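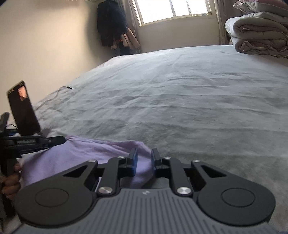 Topic: Second set of hand grippers, or blow it all on one arm?

Board: Equipment, Budgets and Regret
Started February 2019

flatsheet_larry
Cloth folding project, home settings, beds mostly. We have 900 left in the hardware line and it has to be spent before the new budget starts, or it goes back into the big pot and becomes somebody's office chair.

Current kit per person: one handheld gripper with the blue rubbery fingertips, one phone clamped on an adjustable black arm, and cable. So much cable. Everything gets used on real beds in real bedrooms, with duvets piled at one end and jackets hanging in the corner, and I would like to keep it that way.

Options as I see them:

Option 1: more handhelds, so two people can work at once.
Option 2: put the money toward a used Fekete tabletop arm and pretend the rest will turn up.
Option 3: spares and a better phone mount, very boring.

Leaning 1. Talk me out of it.

mossback
Option 3. It's always option 3. You won't do it because you can't show a bag of fingertip pads to your boss and get a nod.

How many pads do you have in the drawer right now?

flatsheet_larry
I would prefer not to discuss the drawer.

mossback
So none.

unit_cost_ursula
I'll argue for the arm, seeing as someone has to. You can collect hand-guided cloth grabs until you retire, but sooner or later a machine has to do the grabbing, and if you've never owned one you'll budget for it like a tourist. We bought our Fekete in September and learned more in the first week than in the whole year before. Most of it was about desk clamps.

papercut
You learned that it can't reach the far side of a bed, is what you learned.

unit_cost_ursula
It reaches the near side beautifully.

papercut
A bed is a big flat thing with a wall behind it. Larry has one purple cloth on a whole field of fitted sheet. If the cloth lands by the window, your tabletop arm is a lamp. With a handheld you lean over. Put the 900 into handhelds and don't look back.

Also, the two-person plan needs a second phone, a second mount and a second charger, and I don't see any of those in option 1. People price the gripper and forget the stuff hanging off it.

flatsheet_larry
OK, fair. I priced the gripper and forgot the stuff hanging off it.

Flidska will do the mount for 110. The Bevum one is 40 and looks like the same flat bars and joints, painted the same black. Anyone own both?

mossback
Own both. The Bevum is fine until you tilt the phone, and then it keeps tilting. Slowly, with dignity. You get a lovely long recording of the ceiling. Buy the Flidska, or buy the Bevum and a lot of tape.

dregs_of_q4
Disagree. I have 5 of the Bevum mounts and they hold up if you swap the joint screws on day one. For the price of one Flidska you get two with change for screws. I don't get the snobbery.

mossback
What do you pay the person who swaps the screws?

dregs_of_q4
I am the person who swaps the screws.

mossback
Then I withdraw the question, and I'm sorry.

unit_cost_ursula
Can we talk about the cable? You've got one running right across the sheet, Larry. On a job where the entire point is moving fabric. The first time somebody folds the cable into a towel and pulls, there goes the phone.

flatsheet_larry
I know. It's on the list. The list is long and the cable is under "later."

papercut
Move it up. A few clips and a longer lead cost less than lunch. If you're doing anything with beds, run the lead down your sleeve or along the mounting arm. Don't lay it where the cloth goes.

dregs_of_q4
Agree with papercut, which pains me.

flatsheet_larry
Revised plan. One more handheld, a second phone from the used shelf at Curincombe, one Flidska mount, pads, clips, leads. No arm this year. Ursula, I'll put the arm in as its own line next time, with desk clamps.

unit_cost_ursula
Put in shipping both ways as well. You'll want the second way.

papercut
Wait, why are you buying the expensive mount? We just had this out.

dregs_of_q4
Seriously. Screws.

flatsheet_larry
I've met myself. I'm not going to swap the screws.

mossback
How many pads did you put down?

flatsheet_larry
Two sets.

mossback
Make it four and I'll leave you alone.

flatsheet_larry
Three, and the order goes in tonight.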